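Club notes, week 7

June has been slow for the robot club, so most of us have been on laundry. Our project for the Kedport student meet is folding, and folding is taking up every Friday evening until the meet. I said I would keep notes on it here, mostly so I remember what we changed and when.

The task is simple on paper. The robot gets a crumpled T-shirt on a covered table. It has to find an edge, open the shirt out flat, fold it in half and leave it alone. Scoring is on the finished fold and the time. Last year's club did boxes and says boxes were easier. I believe them.

We are not writing the motions by hand. People do the task with hand-held grippers, one in each hand, the recordings go through a cleanup step, and a model learns from them. Iraklis Athanasiadis set up the cleanup step in spring and named it Timerov. I don't know why and he hasn't told us. It throws out any run where the tracking drops, which in our first week was most of them.

The grippers take some getting used to. You only have a pinch to work with, so all the small things your fingers do without asking, like rubbing two layers apart, are gone. My first shirts came up with both layers in the jaw every time. What works for me now is to lower the jaw at an angle, close it slowly, and lift a little before committing.
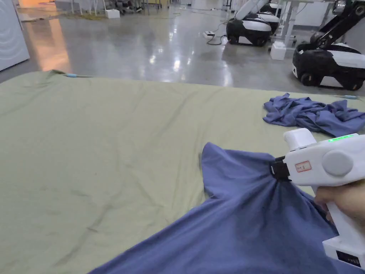
Why not just start every shirt flat and neat? A model that has only seen flat shirts has no idea what to do with a heap, and the rules say the shirt is dropped on the table, so most of our practice runs start crumpled.

The heap is also where the time goes. Once a shirt is open, the folding part is quick. Getting it open can take two or three tries, and we argued for a while over whether to keep the failed pinches. Wiesława Stępień wanted them in, as long as the person recovers and finishes. Iraklis wanted them out. We are keeping them for now and will train both ways before the meet.

Wiesława runs the evening sessions and has a short list of rules she reads out at the start. No flicking the shirt hard to open it, because the arm can't copy that. Don't drag it across the sheet. Let go only when the cloth is resting on something. If you lose your place, stop and start over – don't improvise.

The target is 70 good runs per person. I am at 20. Vũ, the team we share practice results with, finished theirs already, but they only have one kind of shirt and we decided to mix colors and sizes. That may turn out to be a mistake. Dark shirts are giving us trouble, as the folds don't show up well and the model has a hard time telling the hem from a crease. We tried the lights higher and then lower and it made little difference.

The move I like best is the two-handed lift. You get one jaw on each upper corner, raise both together and let the weight of the cloth pull most of the wrinkles out. If one hand is ahead of the other, the shirt twists and you have to put it down again. My arms are tired by the end of an hour.

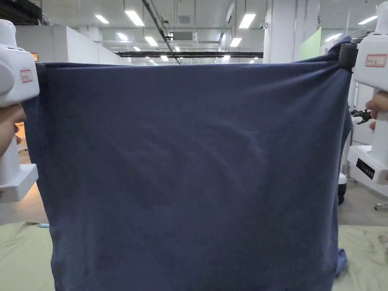
Both upper corners held, navy cloth stretched between the grippers.

After the lift you lower the bottom hem first and walk the rest down away from you. I keep rushing that part. Wiesława went through my runs and marked the ones where I let go early, and there were more than I expected, so those will be redone.

Next session we run the first trained version on Asent, our name for the club arm. I don't expect a full fold. If it can pick up a corner and hold on to it I will be happy with that. Iraklis thinks it will grab both layers, like I did.

Things to bring: more shirts, any color but navy, and a pen for the sign-up sheet. The last one walked off.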